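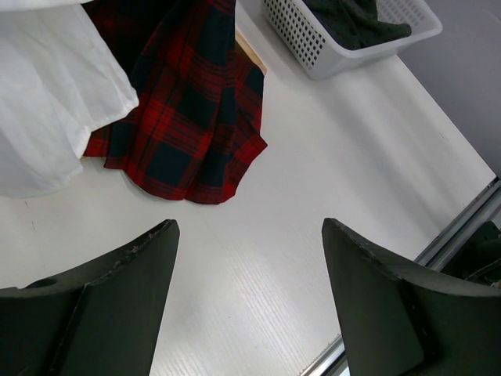

Red and navy plaid cloth on a white tabletop

Crabtree Arming Sword Stand, Floor Model
Made by Lustel. Sold through the Droltusgate shop.

The Crabtree stand holds 2 swords upright with the points resting in a felt-lined block. It fits European one-handed and hand-and-a-half blades up to 99 cm. For longer pieces, order the Flurkberg wall bracket instead.

The uprights are solid ash with an oil finish. The cradle at the top is lined with leather and turns 90 degrees, so you can show the flat or the edge of the blade. Swords can be stored in the scabbard or bare. If you store them bare, wipe the blade with a thin coat of oil first and check it every month or so. Leather holds moisture and can mark carbon steel.

The stand ships flat with four bolts and a hex key. Finish is natural or dark brown. Please note that the dark brown is a stain and will vary from one board to the next.

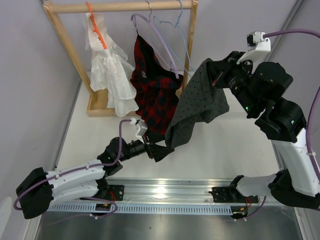 Wooden clothes rack with garments on hangers

Price: $485, swords not included
Shipping: United States and Canada only
Lead time: orders placed by Tuesday go into that week's batch

Replacement felt and leather are sold separately. Give your order number when you ask for them, as the cradle was made wider in March and the old liners do not fit the new one.

Returns are accepted on unassembled stands in the original carton.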